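Aus der Rubrik »Ausprobiert«

Podgate im Abo: Würfel stapeln für Fortgeschrittene

Freitag, 2. Juni

Wer schon einmal ein Angebot für einen Roboterarm eingeholt hat, kennt den Moment, in dem der Vertrieb sagt, man könne »praktisch sofort loslegen«. Praktisch sofort hat bei uns in der Vergangenheit je nach Anbieter zwischen einem Nachmittag und einem Quartal gedauert. Entsprechend niedrig lagen die Erwartungen, als wir uns bei Kioko für das Einsteigerpaket Podgate angemeldet haben. Versprochen wird ein Mietdienst für Greifaufgaben: Software, Aufgabensammlung, Fernbetreuung und auf Wunsch ein Karton mit Schaumstoffwürfeln. Den Arm bringt man selbst mit, oder man mietet ihn dazu, was den Preis in Regionen hebt, über die wir im Newsletter einmal gesondert jammern werden.

Der Würfelkarton heißt im Katalog Miken und ist das unscheinbarste Stück im Angebot. Man packt ihn aus und fragt sich kurz, ob die Bestellung beim Spielwarenhandel gelandet ist. Bunter Schaumstoff, abgerundete Ecken, kein Chip, kein Kabel, kein Firmware-Update. Nach den ersten Läufen waren wir allerdings sehr froh um das Zeug, denn ein Arm, der sich um ein paar Zentimeter verschätzt, drückt Schaumstoff ein und lässt die Tischplatte in Ruhe. Unser voriges Übungsset von Truvwood bestand aus Buchenklötzen. Die waren hübscher und deutlich lauter.
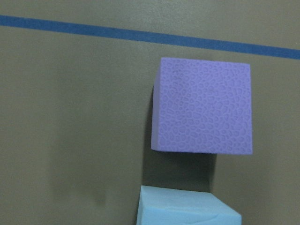

Die Einrichtung führt über ein Webformular, das offenbar von jemandem geschrieben wurde, der Steuererklärungen mag. Man gibt Tischmaße, Greiferöffnung und Arbeitshöhe ein, bestätigt alles zweimal und bekommt dann einen Rasterplan zum Ausdrucken. Danach wird geklebt. Das Raster dient als Orientierung für alle, die am Tisch stehen und Würfel zurücklegen, und laut Handbuch »nicht als Messmittel«. Der Satz steht dort fett. Wir vermuten eine längere Vorgeschichte.

Packpapier und Klebeband muss man übrigens selbst besorgen. Bei einem Dienst dieser Preisklasse hätte man eine Rolle beilegen können, aber gut, der Baumarkt lebt auch von irgendetwas.

Die Aufgabensammlung umfasst 201 Einträge. Das klingt üppig, bis man sie durchblättert und feststellt, dass »Würfel A auf Würfel B« und »Würfel B auf Würfel A« getrennt geführt werden. Bleibt man bei den Grundaufgaben, kommt man ordentlich voran: aufnehmen, versetzen, stapeln, wieder abräumen. Für jede davon sieht Podgate 20 Wiederholungen mit veränderten Startpositionen vor. Das ist zäh, und es ist die einzige Stelle, an der wir dem Handbuch ohne Murren recht geben. Wer die Würfel immer auf denselben Fleck legt, lernt vor allem etwas über diesen Fleck.

Die Vorgaben für die Startpositionen erscheinen auf dem Bildschirm als kleine Skizze des Rasters. Leicht verdreht darf ein Würfel liegen, soll er sogar. Wir haben anfangs alles sauber parallel zum Klebeband ausgerichtet, aus purem Ordnungssinn, und wurden von der Software prompt ermahnt. So viel Widerspruch sind wir von Mietprodukten nicht gewohnt.
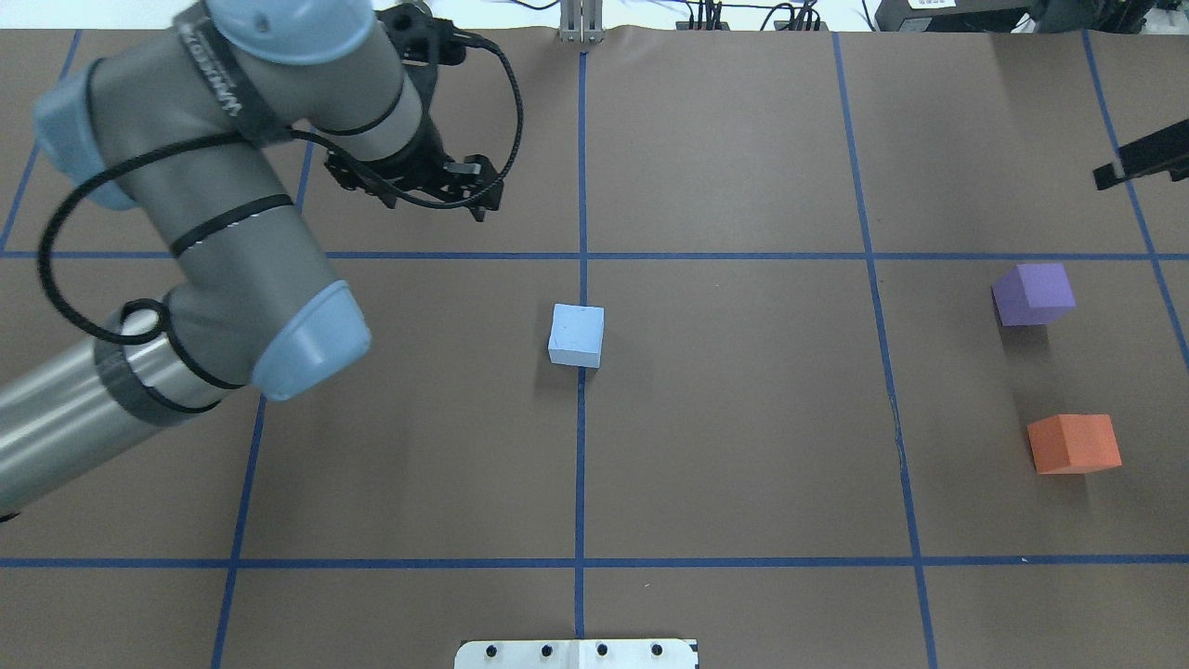

Drei Würfel im Klebebandraster, der Greifer ist geöffnet.

Kommen wir zur Fernbetreuung, dem Teil, mit dem Kioko am lautesten wirbt. Man schickt eine missglückte Aufnahme ein und bekommt eine Einschätzung zurück. Die Antworten kamen flott, waren höflich und enthielten bemerkenswert oft den Rat, das Kabel am Arm anders zu führen. Beim ersten Mal hielten wir das für eine Ausrede. Beim dritten Mal haben wir das Kabel anders geführt. Mehr möchten wir dazu nicht sagen.

Weniger Freude macht die Auswertung. Podgate fasst jeden Lauf in einer Ampel zusammen, und die Ampel kennt im Grunde zwei Farben: Grün und ein Gelb, hinter dem sich vom leicht schief abgesetzten Würfel bis zum abgebrochenen Versuch alles verbergen kann. Wer wissen will, was schiefging, lädt die Rohdaten herunter. Das geht, dauert aber, und die Spaltennamen erinnern an die Beschriftung eines Sicherungskastens im Altbau.

Zum Preis: Das Grundabo kostet 120 Euro im Monat, der Miken-Karton ist enthalten. Mit gemietetem Arm kommt eine Kaution von 2.000 Euro dazu. Gekündigt wird zum Monatsende, per Formular. Es ist dasselbe Formular wie bei der Einrichtung, man bestätigt also wieder alles zweimal.

Für Werkstätten und Schulen, die schon einen Arm besitzen und ihn bisher als Garderobenständer nutzen, ist das Paket eine vernünftige Sache. Wer eine fertige Lösung für die eigene Fertigung sucht, sollte weitersuchen, denn von Schaumstoff zu Gussteilen führt auch bei Kioko kein Knopf in der Oberfläche. Eine überarbeitete Auswertung ist für August angekündigt. Unser Abo läuft bis dahin weiter, die Würfel bleiben auf dem Tisch, und Erfahrungsberichte aus der Leserschaft nehmen wir wie immer über die Antwortadresse dieses Newsletters entgegen.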